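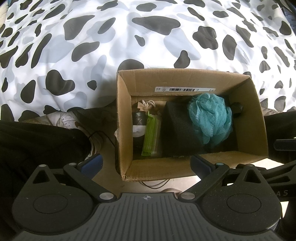 *Spotted cover, dark patches over paler blue-grey ones.*

I have been trying to work out when the housecoat stopped being a working garment and became something people wore to answer the door. The short version is that I don't have a date, but I do have a better idea of the construction, and this post is mostly about that.

The starting point was a paper pattern, Maglaya 772, which came in a box lot with 14 others. There is no year on the envelope. Maglaya seem to have changed their envelope layout twice after the war, and mine has the later arrangement, with the fabric requirements on the flap. That puts it after the change from unprinted to printed tissue, and the tissue bears this out: seam lines are printed, notches are numbered, and the grain arrow is on every piece.

There are 11 pieces. For a garment with no lining and no waist seam, that is a lot. Most of the extra comes from the front, which is cut as a wrap with a separate facing, a shaped pocket in two parts and an underlap that buttons inside at the left hip. The inner button is what interests me. A wrap-over pinafore from before the war usually ties at the back and adjusts to whoever is wearing it. Once you add a fixed button, the coat has one size, and it hangs properly only if it has been fitted.

The sleeve is a plain two-piece set-in sleeve with a small amount of ease at the head. The instructions tell you to shrink the ease out under a damp cloth before setting, a tailoring method, and an odd thing to ask for on a coat meant to go over a nightdress. It does work well in wool. I tried it in a cotton satin and the ease stayed exactly where it was, in a row of small puckers.

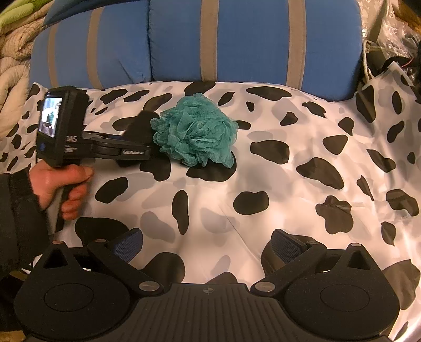 The cloth list on the envelope gives brushed rayon, quilted satin, corduroy and "firm cotton". Quilted satin needs the most care. The facing has to be cut from unquilted cloth or the front edge will be too thick to press, and the pattern does not say so. Precious Lagman, who has made up several Maglaya coats, unpicks the quilting for the width of the seam allowance and pulls the wadding out by hand. She then stitches, trims and binds. I timed myself doing this on one side seam and it took 23 minutes, so allow an evening for the whole coat.

Fastenings changed a good deal over the same period. My older examples have buttons in pressed plastic, flat, with two holes. The later ones have a zip, often an open-ended one, set in with the teeth showing. I have one coat with a Flarnport label where the zip has been put in over a line of worked buttonholes, all of them cut and none of them worn. I take this to be a change made in the factory, using up fronts that had already been prepared. It could equally be a home alteration, but the zip tape is caught in the original hem stitching, and I can't see how anyone would do that afterwards without resewing the hem.

Rhea Aquino wrote to me in February with measurements from two coats by Jestard, both labelled as the same size. One is four centimetres wider across the back than the other. The shoulder seams match, the sleeve lengths match, and the hems are within a few millimetres. Her view is that the wider one was meant to be worn over day clothes and the narrower one over nightwear. That would fit with the pockets, which on the wider coat are set lower and reinforced with a square of tape on the wrong side at each upper corner. I would want to see more than two before saying it was a policy.

Hem widths are more consistent than I expected. Every coat I have measured has a hem of five centimetres or more, even the cheap ones, where the side seams are left raw. The weight of the hem does most of the work in keeping a wrap front closed when the wearer sits down, so perhaps the makers thought it was the wrong place to save cloth.

For anyone making up 772, lengthen the underlap by two centimetres before cutting. As drafted it gapes at the knee. The pocket pieces are both marked "cut two" and the smaller one should be cut four. I have pencilled this on my own tissue.

I am still looking for a Grellura coat with its label intact. The ones I have found so far have the label cut out, leaving four stitch marks at the neck and no size.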